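This site uses cookies to keep you signed in and to remember your notebook settings. Accept all | Manage

Stustlow notebook, shared pages
2025-06-21

Resonator run, third cooldown of the Celia chip

Good day! The fridge came down overnight without any fuss and Celia is alive on all 3 feedlines. Last cooldown we only had two, so the new wire bonds on the left side did their job. I kept the attenuation the same as in April so we can compare directly.

First wide sweep: 33 resonances where the design has 33. I went through the list twice because I didn't believe it. Spacing is a bit tighter than the simulation wants at the top of the band, but no two of them sit on top of each other, and that was my big worry after we changed the etch recipe.

Then single-tone scans at low power on resonator 7, the one that gave us trouble before. The fit is clean, one nice circle, no odd tail. Raw data is in the Celia folder, run 1553. Please don't fit from the quick-look plot, it is smoothed and the linewidth comes out too wide.

Coherence on the test qubit next to it: I left the averaging on through lunch and came back to a decay curve you could actually show people. I'm not writing a number here until it has repeated overnight. It drifted last time and I got excited too early.
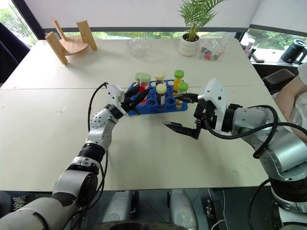
Kernance script and the readout timing

Kernance now talks to the new digitizer. The fix was a dull one – the trigger delay was being set in samples in one place and in nanoseconds in another. With that sorted, the single-shot blobs separate properly and I can see two clouds with real daylight between them. Lovely sight after two weeks of mush.

Still open:
- The Biwott amplifier hums when the pump tone is above the halfway mark. Could be the ground loop again. Try the other outlet first.
- Run 3026 stopped early with a buffer error. Took over 3 hours of data before it quit and the file opens fine, so keep it.
- Feedline 2 has a slow ripple in the background. Looks like a cable reflection. I'd like to swap the short cable outside the fridge before anyone thinks about warming up.

Plan for tonight: loop the decay measurement on the test qubit, same settings, and log the base plate temperature next to every point. If you need the fridge, write it on the board and leave the pump line alone, please.

Tomorrow I want to try the shorter readout pulse. If the clouds stay apart with that, we can start on the two-qubit chip much sooner than I had hoped – the mask for it is already drawn.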